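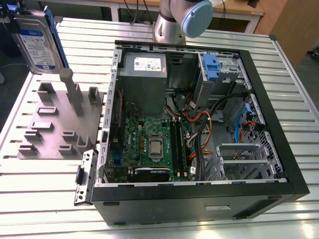 Ata da reunião da oficina partilhada Rasley, 22 jun 2019

1. Abertura

Começámos um pouco depois da hora, como já vem sendo costume, porque houve café e bolo de laranja e ninguém quis deixar o bolo a meio. Leu-se a ata anterior, aprovada sem alterações, e agradeceu-se com muito carinho a quem limpou a bancada de alumínio.

2. Projeto Flivamix (braço para desmontar computadores)

Foi o ponto que nos levou mais tempo, e com gosto! Estamos a trabalhar com uma torre deitada de lado, sem o painel lateral, placa-mãe Dell, e o braço montado por trás da caixa. Discutiu-se por onde começar a sequência de desmontagem. Ficou assente que se começa pelas duas ranhuras de memória, ali à direita do processador, e que a placa gráfica vem a seguir. A fonte de alimentação fica para mais tarde, com os cabos todos que há por ali — houve quem quisesse tentar já, mas acabámos por concordar em ter paciência.

Sobre a placa cinzenta de encaixes, à esquerda do computador, pediu-se que cada suporte passe a ter uma etiqueta. O disco rígido de 3,5 polegadas que está de pé junto dela serve para acertar a altura da pinça e pede-se a todos, com amizade, que não o levem para casa.

Falou-se ainda da velocidade. A proposta de limitar o braço a 35 por cento durante os ensaios foi aceite por todos.

3. Contas

Há em caixa cerca de 600 euros. Aprovou-se a compra de um jogo de pontas novas e de braçadeiras para os cabos na loja Matar, que nos tem feito bons preços. O sensor de força da Bresasley custa 2.000 euros e fica, com pena nossa, para outra altura; vai pedir-se orçamento de um usado.

4. Outros assuntos

A mesa de madeira do fundo continua a servir para tudo e mais alguma coisa. Pede-se que os cabos que pendem dela sejam presos antes da próxima sessão.

A próxima reunião fica marcada para o fim de junho, à mesma hora, e o bolo já tem quem o traga.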